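Unit 7: Sorting and storing stock
Tutor: Nesrin Bilgin
Room 116, Bekport site

What this unit covers
How small parts are kept in a store room, how they are picked for an order, and how mistakes get into the stock record. Read chapter 3 of the course book before the session. The Zasalow case is at the back of the handout pack.

Mixed and single-item bins
A single-item bin holds one kind of part. It is quick to pick from and easy to check, but it takes up shelf space even when nearly empty. A mixed bin holds two or more kinds. It saves space, and the picker has to look before taking anything -- colour helps a good deal when the shapes are alike.

Mixed bins work best when the parts differ in one plain way and the label lists every part in the bin. Old labels are the usual cause of wrong picks in the Zasalow case. 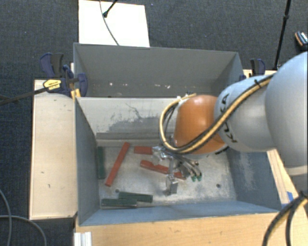 Stock records
Each pick should be entered when it is made. Leaving it to the end of the shift means relying on memory. In the case, line 3505 showed 18 units on the record and seven on the shelf. Kavinda Mondal's notes trace the gap to returns put back in the wrong bin.

For the seminar
Work through the case in pairs and bring a one-page answer. Say which lines you would move to single-item bins and what this would cost in shelf space. Duygu Gezer takes the second group, same room, 2 pm.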